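Nustdale textile mill, open day visit notes

The Kasier mill at Nustdale opens its knitting and finishing halls to the public once a year, in July. I attended the second tour of the morning, which started at 10:15 and ran a little over two hours. The group was limited to 25 people. Safety shoes were not required, but open sandals were turned away at the gatehouse.

The guide was Sizwe Matlala, shift lead in finishing. He began in the yarn store, a long brick building on the river side. Cotton arrives there already spun, on cones, and is held for at least two days before knitting so that its moisture content settles. The store is kept humid by a misting line along the roof beams. Dry yarn breaks more often and sheds more lint, and lint is the main housekeeping problem in the next hall.

The knitting hall contains circular machines only. Most of them make single jersey, the ordinary T-shirt fabric, and a smaller group at the far end makes rib for collars and cuffs. Noise is high enough that ear plugs were handed out at the door and the talk was given beforehand in the corridor. Each machine stops itself when a yarn breaks, and a lamp on top shows the operator where to go. Fabric leaves the machine as a tube and is rolled underneath. A roll is taken off at 17 kilograms, a limit set by what the hand trolleys carry comfortably.

Dyeing was seen through a window. The vessels were running and the floor was wet. Matlala explained that a dark navy takes nearly twice as long as a pale shade, mostly on account of the extra rinses. Rinse water passes through a heat exchanger before it goes to treatment, and the recovered heat preheats the next bath. 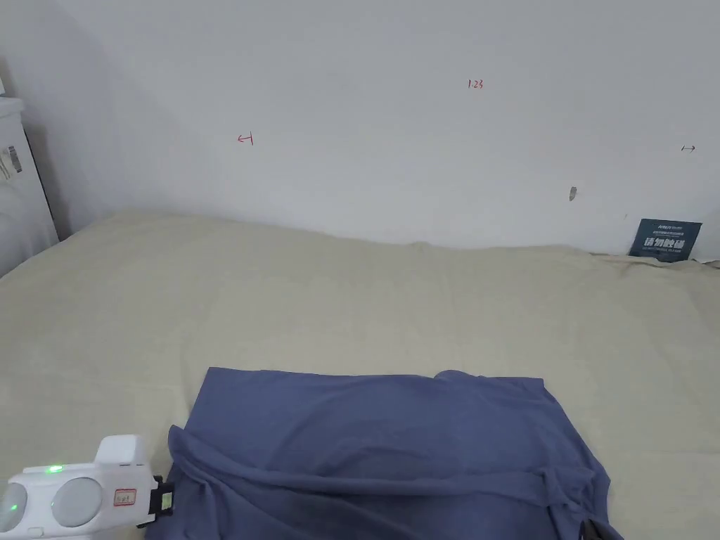

Finishing took up the largest part of the tour. After dyeing, the tube is slit open, dried on a stenter and then compacted. The stenter grips the fabric by both edges on pins and pulls it through hot air at a fixed width. Compacting pushes the fabric back on itself lengthwise, so that the shrinkage happens in the mill and less of it is left for the customer's washing machine. The target at Kasier is a residual shrinkage below five percent in either direction.

Spirality was covered in more detail than I expected. Single jersey tends to twist, and in a finished shirt the side seam moves toward the front after a few washes. The cause is residual twist in the yarn, made worse by machines with a large number of feeders. The mill corrects part of it by skewing the fabric slightly on the stenter. Two visitors asked if garments knitted in the round avoid the problem. They have no side seam to show it, but the fabric still twists.

The test laboratory is run by Chantelle Matlala (no relation to our guide, both said). It holds wash wheels, a pilling box and a burst tester. Samples are marked with a 300 millimeter square, washed, dried flat and measured again. Fabric weight is checked with a circular cutter and a balance. She passed out swatches from before and after compacting, and the difference in thickness could be felt easily.

The tour ended at the mill shop, in the former boiler house. Seconds are sold by weight. Remnants of the Illach range, a heavier jersey, were in one bin and sold out before I reached it.

Practical points: the Mnguni bus stops at the lower gate, and the walk up is steep. Parking is on grass. Total attendance last year was about 500, according to the desk. Booking opens in the spring, by telephone only. The dyehouse stairs are not accessible to wheelchairs, but the other halls are at ground level.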